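Okay, trail report thread, because I got home last night with mud in my ears and I'm still grinning. We finally drove the Brusness Loop, all of it, both sides of the pass. Long one, get a drink.

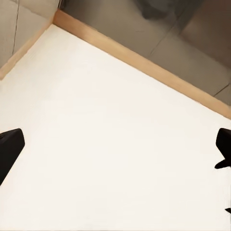 Some background for anybody new. Brusness is an old logging and mining road that goes up one side of the ridge and comes down the other, 62 miles if you start and finish at the gas station in Hasten. I've done the bottom part more times than I can remember. Never the whole thing in one go until now!

Three rigs this time. I was in my old two-door on 33s, my brother-in-law had his pickup (long bed, which comes up later), and a couple from our club brought a stock four-door with nothing done to it except good tires. I was so curious how the stock one would do.

We aired down at the wide spot past the cattle guard. I went to 15 psi, the pickup stayed a little higher on account of all the gear in the bed. If you've only ever run this road at street pressure, please try it aired down once. The washboard in the first few miles goes from tooth-rattling to almost pleasant.

First section is easy and so pretty. Aspens right up against the road, a little creek on the left that keeps wandering over to your side and then changing its mind. Four crossings, none of them over the hubs. June water is cold, I stuck my hand in at the second one and regretted it.

Then you get to the shelf. I'd heard it was narrow and it IS narrow, but the surface is good and there are more pullouts than people let on. We had a spotter walk ahead at the blind corner with a radio, and sure enough there was a group of side-by-sides coming down. They were super nice about it and backed up to the last pullout. Uphill traffic has the right of way, but say thank you anyway.

Passenger side got very quiet on the shelf. My wife says she wasn't scared, she was "enjoying the inside of her hat."

Okay, now the fun part. About halfway up there's a fork. Right is the main road and left is the old Gromo cut, which used to be how they got equipment to the upper mine. It comes back to the main road higher up. I have wanted to drive the Gromo cut for years.

It opens with a loose climb, maybe the length of a football field, with a ledge near the top that sits at an angle. You want your driver side tire up high on the bank and your passenger tire on the flat rock. Every instinct says go right. Don't go right, there's a hole over there that will swallow a bumper.

I went right.

In my defense I was watching the spotter and not the rock, and he was pointing left, and his left was my right. We have a rule about this! The rule is the spotter points to the driver's side or the passenger's side and never says left or right. We've had that rule since our second trip ever and we still blew it.

No damage apart from a new scrape on the front skid, which has company. I backed out, took a breath, took the correct line in low range first gear and it just walked up. Lockers on for the ledge, off again as soon as I was over it. What a feeling.

The pickup needed three tries. The long bed hangs out so far that the hitch dragged on the ledge each time, and on the last try he gave it slightly more momentum and came over with a noise I can only call agricultural. Big cheer from the rest of us.

And the stock four-door? FIRST TRY. Beautiful line, slow and steady, one little wheel spin and over. I've spent a lot of money on my rig and I had some thoughts about that while I ate my sandwich.

Lunch was up at the mine. There's an ore bin still standing and what's left of a boardinghouse, and the tailings run way down the slope in that orange-yellow color. Please stay out of the buildings and off the beams. The snow takes a bit more of that place every winter and I'd love for it to be there when I'm old.

We also met a guy on a little dual sport bike up there who'd come the opposite way, and he told us the north side had a tree down. Very useful! He'd squeezed under it. We weren't going to be squeezing under anything.

The top of the pass is just above 12,000 feet and the wind up there wanted my door. There was one snowdrift still lying across the road, but somebody had already cut a track through it. Soft on the downhill edge, so we went over one at a time, with a strap laid out ready. Didn't need it.

Stood around at the top for ages. You can see the whole valley back toward Hasten and then on the other side it's just ridge after ridge. I never get tired of it. We could also see a very dark cloud coming from the west and that's what finally got us moving.

Going down: low range, second gear, feet off the brakes as much as you can. The north side is steeper than the south and has a lot of switchbacks. The four-door made every one in a single swing. I made them all but one. The pickup did a three-point turn on each and every switchback, and he did it with more patience than I have ever shown about anything.

Found the tree. Good sized spruce, right across, chest high on one end. I had the little chainsaw with me for the first time this year (I nearly took it out of the back to make room for the cooler, can you imagine). Two cuts, then we winched the middle piece off to the side. 30 minutes from first look to driving through, and that includes arguing about where to hook up.

We used a tree saver strap for the anchor, a damper on the line, everyone standing well back. I know I go on about that. I'm going to keep going on about it.

Then the rain hit. Not a sprinkle. The road turned to chocolate pudding in about the time it takes to type this. That clay on the lower north side has no grip at all when it's wet, and there was one off-camber stretch where the back end of mine slid sideways by 2 feet and then just stopped, for no reason I could see. I said a word.

We spaced way out after that, one rig moving at a time with the other two waiting, radios on. Slow going but it worked well, and I'd do it the same way again. If you get there and it's already soaked, I'd turn around and go back over the top if you can. It's a long detour but the south side drains so much better.

Bottom of the hill is the Bhattacharjee ranch gate. The road through there is public but the land on either side is not, so stay between the fences and leave the gate how you found it. It was closed, we closed it. There were cows standing right in the road with no plans to leave, so we sat for a while and admired them.

Aired up at the trailhead under the one tree that was keeping the rain off. My compressor blew a fuse on the third tire, the four-door folks had a spare fuse, and I owe them a pie. Bring fuses. I now have a whole box of fuses.

Rolled back into Hasten a little after 8 pm. The burger place was still serving and didn't say a thing about what we did to their floor.

Numbers, since people always ask. Ten and a half hours including lunch, the tree and the cows. You could do it in seven on a dry day with no stops, but why would you want to? Fill up in Hasten, there is no gas anywhere on the loop and low range is thirsty.

Difficulty: main road I'd call moderate, high clearance and low range, fine for a careful driver in something stock. Gromo cut is a good step up from that. Go with another rig, and walk the ledge first. If you don't like the look of it, the bypass is right there and the view at the top is exactly the same.

The car wash this morning took 300 quarters. Okay, it didn't, but I stopped feeling the coins in my hand after a while. There's still clay coming out from behind the skid plates.

Next up we want to camp near the upper mine turnoff and do the side spur to the lake, which I'm told has a rock garden in the last mile. If you've driven it lately, please tell me how the water crossing looks! And if you were one of the side-by-side folks on the shelf, hi, thanks again for backing up.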